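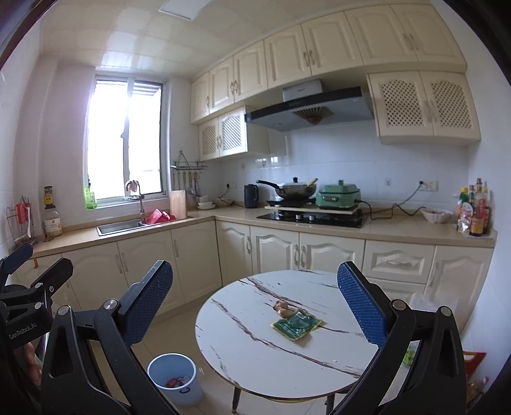
A reader wrote in after the first version of these instructions to say that shop ginger never sprouts, that three roots in a row had gone soft in the compost, and that the page ought to tell people to buy seed ginger from a nursery and leave it at that. Seed ginger is more reliable and costs a good deal more. Shop ginger does sprout if it is sound to begin with, kept warm and watered very little for the first month. The method below has been rewritten with more on watering, where most of the losses occur.

Growing ginger in a pot, indoors

Ginger sold for cooking is a rhizome, a swollen underground stem. The new shoots come from buds, usually called eyes, at the ends of the lobes. It needs a long season, eight to ten months from planting to full harvest, so in Britain it is started indoors in late winter and kept under cover throughout, apart from a few weeks outside in high summer if the nights are mild.

What you need

One firm rhizome with visible eyes
A wide pot or trough with drainage holes, at least 30 cm across
Peat-free multi-purpose compost, plus coir or perlite
A shallow tray for sprouting
A clear plastic bag or propagator lid
A heat mat, if the room drops below 20 degrees at night
A soil thermometer (optional)

I use a Lasow trough and a Kuster heat mat with a dial thermostat. Any equivalent will do. The Justow mat I had before ran too hot at its lowest setting and had to be raised on a wire rack.

Choosing the rhizome

Look for plump lobes and tight skin at the growing ends. Some dry, flaky skin elsewhere is normal. Reject anything with a musty smell, soft patches or blue-grey mould on a cut face. The eyes are small, pale, pointed bumps; if they have gone brown and sunken they will not grow. Larger pieces carry more stored food and cope better with a slow start.

Some imported ginger is treated to slow sprouting. There is no reliable way to tell by eye. Soaking in tepid water overnight is often recommended, and I do it, although I have not tested it against unsoaked pieces.

Cutting

1. Cut or snap the rhizome into pieces with at least two eyes each. Small roots are better left whole.
2. Leave the pieces on a rack at room temperature for two to three days, until the cut faces have dried and feel leathery.
3. Do not dust with cinnamon, sulphur or anything else. A dry cut face is sufficient.

Sprouting

1. Weigh out 262 g of dry coir and wet it according to the packet. Squeeze a handful. It should hold together and release no more than a drop or two.
2. Spread half in the tray. Set the pieces on top with the eyes facing upwards.
3. Cover with the remaining coir so that the eyes are just hidden.
4. Put the lid or bag on loosely and place the tray on the heat mat at 24 to 26 degrees.
5. Open it daily for a few minutes. Light is not needed at this stage.

Shoots should show in three to eight weeks. Check one piece after a fortnight by brushing the coir aside. Swollen eyes with a green or pink tip mean it is working. If the surface is slimy, lift the piece, cut back to clean flesh, dry it again and start with fresh coir. 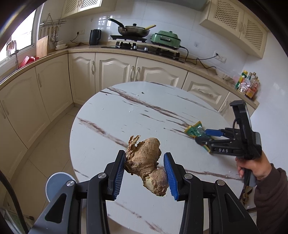

Potting on

Move the pieces when the shoots are 3 to 5 cm tall. Mix three parts compost to one part perlite and fill the pot to within 8 cm of the rim. Set each piece flat, eyes up, 15 cm from its neighbour, and cover with 3 cm of mix. The remaining space is for topping up later, as the rhizomes push to the surface through the summer.

Water once, lightly. For my trough that is about 189 ml. Then leave it until the top 2 cm are dry. A plant with one shoot and few roots uses very little, and the compost under a dry surface is usually wetter than expected. Push a finger in before adding more.

Once there are four or more leaves on each shoot, watering can follow the usual pattern for a leafy house plant. Keep the pot in bright light out of direct midday sun. Scorched plants show pale, papery leaf tips.

Feeding

Feed every two weeks from June to the end of August with a balanced liquid feed at half strength. I use Dreven, diluted further than the label says. Stop feeding in September.

Harvest

Side pieces can be taken from the edge of the pot after four or five months. Scrape back the compost, cut a lobe and cover the rest. This young ginger has thin skin, needs no peeling and does not keep long.

For the full crop, stop watering in October when the leaves begin to yellow. After three weeks, tip out the pot, shake off the compost and cut away the stems. Rinse, then dry on a rack for a day. My last trough gave 383 g from one shop root, after trimming.

Keep the firmest piece, unwashed, in a paper bag at 12 to 15 degrees for replanting in February. The fridge is too cold for planting stock. Ginger for cooking can be frozen whole and grated from frozen.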